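List: soft-goods-handling
From: Noel Samonte
Date: 2020-01-10
Subject: Re: Winder did not stop on a snagged wrap

Teodoro Dumlao wrote:

> Noel,
>
> I read the short note you put in the fault log. Three things I would like to
> see on the list before anyone with the same setup runs theirs again.
>
> 1. Did the Proslow see the torque go up and ignore it, or did it never see it?
> 2. Was the gripper still closed on the wrap when the spindle kept turning?
> 3. Was the operator inside the fence?
>
> We have the same spindle at the Górecki site with the older firmware and I
> have it locked out until I hear from you. If it is a settings problem I can
> fix that in an afternoon. If it is a wiring problem I need to order parts.
>
> Teodoro

Answers first, then the details.

1. It never saw it. 2. Yes, closed the whole time. 3. No, but he had one hand on the gate and was about to go in.

For people who have not followed the earlier thread: the cell takes lifting straps and wrist wraps out of a bin, finds one end, and winds the strap onto a short spindle so it comes off as a roll. The Gever gripper holds the free end and feeds it in. The Proslow is the speed and torque monitor between the spindle drive and the safety relay. The end-finding model was trained on head-camera recordings of people doing the job by hand, with a bin on the floor in a gym.

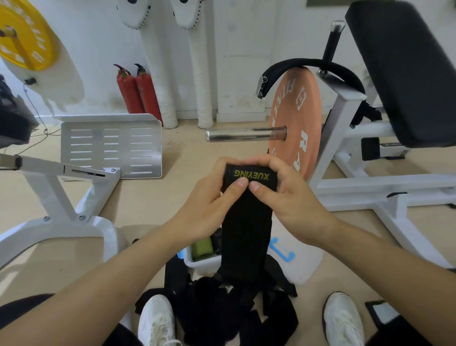
What happened was this. The gripper picked a wrap and passed the wrong end to the spindle. The loop went on first, caught on the spindle clamp, and folded back over itself. On the second turn it wedged between the clamp and the guard. The drive should have tripped at 50 percent of rated torque. It went past that and stayed there for 6 seconds, with the gripper pulling the other way, until the wrap slipped out of the fingers and whipped around against the fence.

The drive log shows the torque climbing normally. The Proslow log shows a flat line for the same period. I pulled the cable between them and found the analog signal wire had backed out of its terminal. It was still inside the plastic housing, so it looked fine from outside. With that wire open the monitor reads zero, and zero is a legal value in our setup. There is a setting for a live-zero signal which would have treated an open wire as a fault. We never turned it on. That one is my mistake. I did the commissioning in July and left it at the factory setting.

So for Teodoro: it is both. The wire is the cause and the setting is why we did not find out. You should not need parts. Tug-test every wire in that connector and change the input to live-zero. Then pull the signal wire on purpose with the spindle turning empty and make sure the relay drops. Ours now drops every time I do it.

There is a second problem, and fixing the wire does nothing for it.

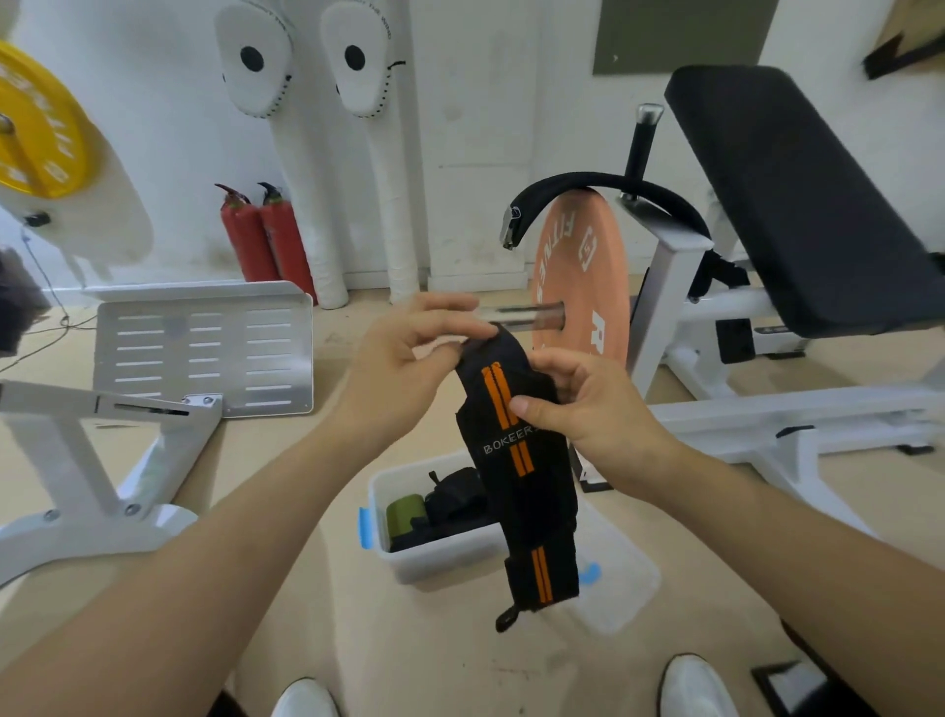

The end finder should not have offered the loop end in the first place. I went back through the training clips to see how it learned to tell the ends apart, and for plain black straps it does fairly well. Wrist wraps are where it has trouble. The BOKEER wrap has double orange stripes near the top and another set near the bottom, and the thumb loop hanging off the end is small and black like the rest of it. A person holding it up can see the loop right away. The model seems to have learned to look for the stripes, and it finds them at both ends.

I ran the stored picks through it again. Out of 794 picks there were 60 where the model gave nearly the same score to both ends of the wrap. The cell went ahead on all of them, as there is no minimum difference set between the scores. I do not know how many of those were fed in backward, because we only keep the wrist camera pictures up to the moment of the grip.

What I have changed so far:

- Live-zero on the torque input, tested as above.
- New ferrules on the whole connector and a strain relief on the cable.
- If the two end scores are close, the gripper puts the wrap back and picks again. After three tries it stops and calls the operator.
- Gripper opens when the spindle trips. Before, it held on, which kept the wrap under tension.
- Gate interlock now waits for the spindle to report zero speed. It used to unlock on the end-of-cycle bit.

Not done yet: the guard still has a gap wide enough to take a folded wrap. Illitent is drawing a new one and I do not have a date from them. Until it is fitted we are only running straps without loops, at half speed, and wraps are being rolled by hand.

I would also like to label the clips again with the loop marked as its own thing. If anyone has done this for small dark loops on dark fabric, please tell me what lighting you used. I have tried one side light and the loop disappears about as often as it did before.

Teodoro, please send me the firmware number from your spindle before you unlock it. The live-zero setting may be in a different menu on the older one, and I would like to check the manual with you first.

Noel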